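Interim Progress Report: Remote Demonstration of Handling Tasks
Submitted to the Rindard Fund, Wed 7 February
Lead organization: Gonis. Partner: Zevov.

Summary

The project remains on schedule against the plan agreed in November. During the reporting period, operators at Gonis recorded 762 demonstrations by remote control, of which 378 were accepted for training. The remainder were set aside under the review rules in the second work package, most often for pauses longer than the limit or for a grasp begun from outside the agreed start area.

Work Package 1: Operator Station

The remote control station at the Pruitt site is now in regular use. Each operator guides the arm with a hand controller and opens and closes the gripper with a trigger. A delay between the hand controller and the arm, noted in our last report, was traced to the network link and has been corrected. Operators complete a training course of 40 practice runs before their demonstrations are counted.

Work Package 2: Simulated Demonstrations

All tasks are first shown to the robot in simulation. This allows operators to repeat difficult approaches without wear on the equipment, and it allows Zevov to vary the lighting and the starting position of each object. The current object set favors small household and workshop items with a clear handle, including an open folding knife. Operators are asked to line up the fingers with the handle before closing -- a step that was often rushed in the earliest sessions.
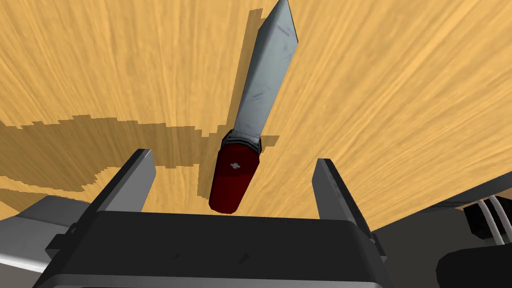
Review of the recordings is carried out by a second operator, who did not take part in the session. Sessions are limited to 60 minutes, as the quality of demonstrations fell noticeably in longer ones during the trial period. The written instructions for reviewers have been revised twice, and disagreements between reviewers are now less frequent.

Work Package 3: Hand Guiding

Hand guiding, in which the operator moves the physical arm directly, started later than planned. The delay was caused by the safety inspection of the work cell, which has now been passed. A first group of recordings is expected early in the next period. No change to the budget is requested.

Next Period

Gonis will extend the simulated tasks to include handing over an object and placing it in a tray. Zevov will deliver the comparison between remote control and hand guiding once enough recordings of both kinds are available. The Fund is asked to confirm the date of the site visit to Pruitt.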